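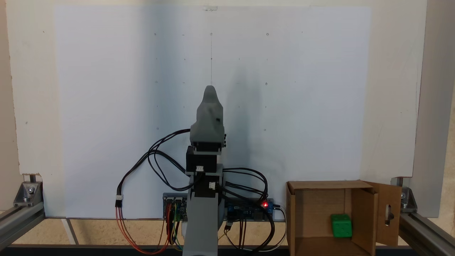
White board and open box, with the green cube inside.

Edido workroom, the cardboard and the board

We have a small workroom at Edido, and this week we were arranging it again. I care mostly for the plain things: a box, a table, a board on the wall side, the wires and how they hang.

The white board is the oldest thing we kept from the former room. It has small dots and circles in rows, and one pencil line goes down from near the top center. Nazareno Serra offered to clean the line away, but I like it and I asked him to leave it. The light is soft in July and the board takes shadows very well.
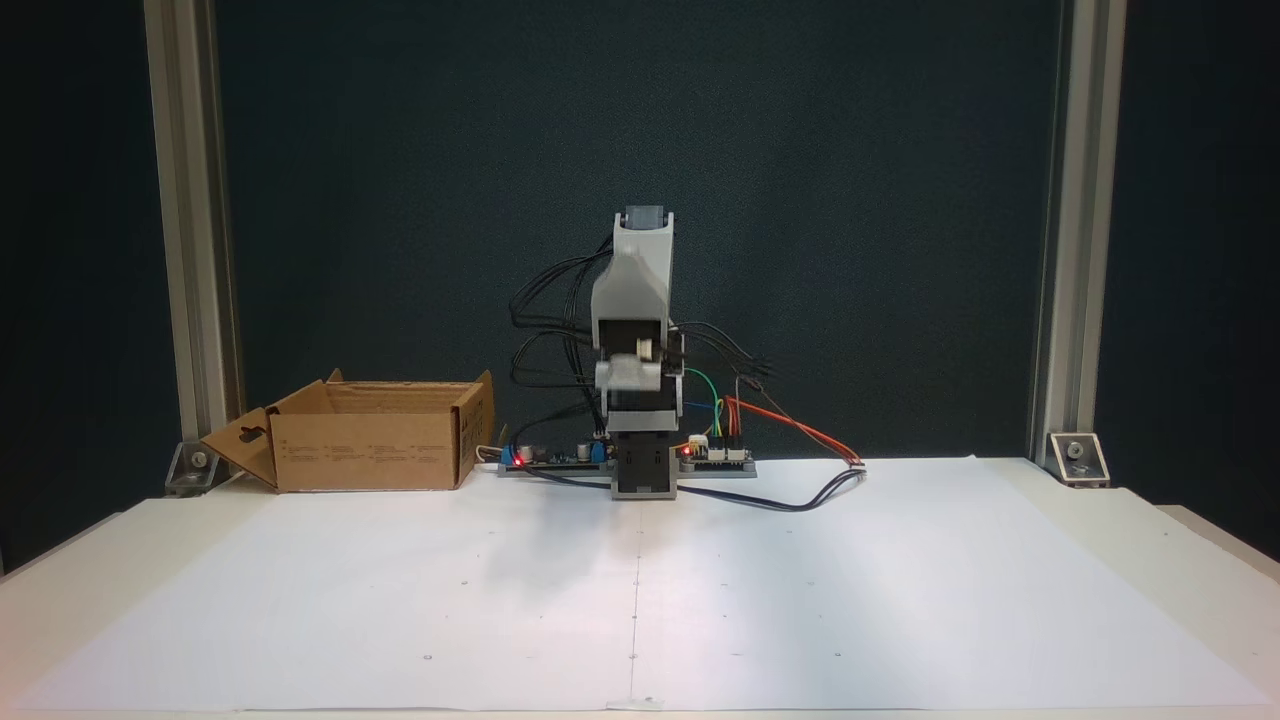 I have learned to value a cardboard box with a handle hole. It is easy to pull closer with one hand, and when the flaps stay open you see at once what you have put inside. We bought plastic boxes in the first year, with lids, and the lids were lost very quickly. After this we went back to cardboard and we did not regret it. Ekene Onuoha folds them flat in the evening and keeps them behind the door. In the list of the room they are item 186, written by hand, next to the table.

For the wires we have no system yet. Ekene would like them tied together, and I prefer that they hang free so that each one can be followed with the eyes from one end to the other. We tried the tying for 2 weeks and then cut everything open again.
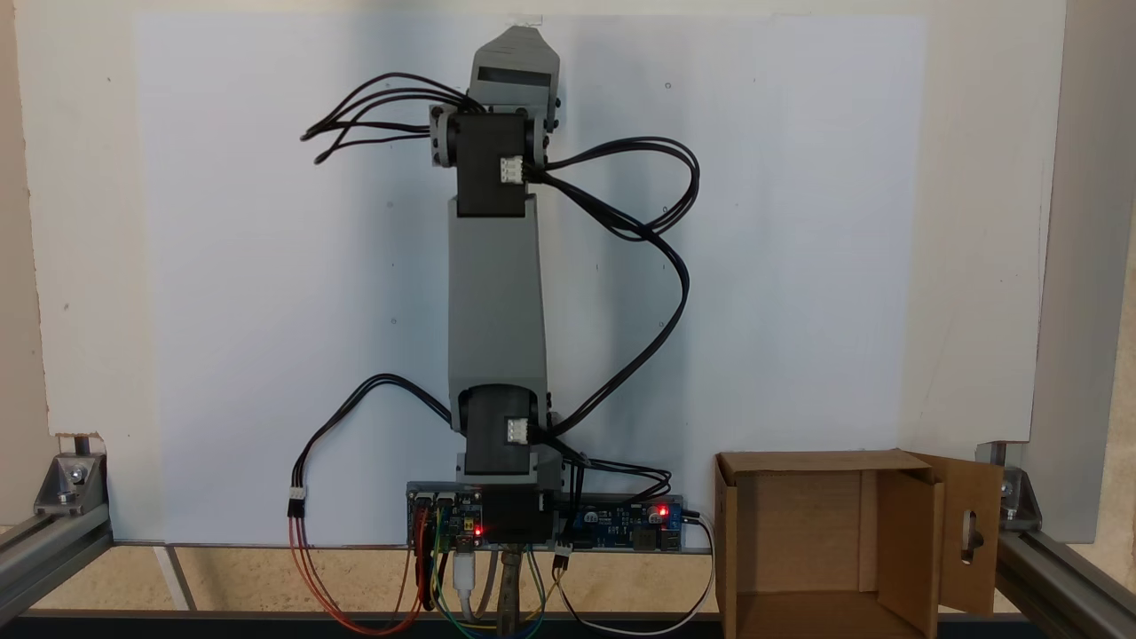 The floor under the board is swept at 6 in the evening, before the lamps are switched off. Larger prints of the workroom series can be seen at the Edido office, on the shelf beside the entrance. Please ask for the gray folder.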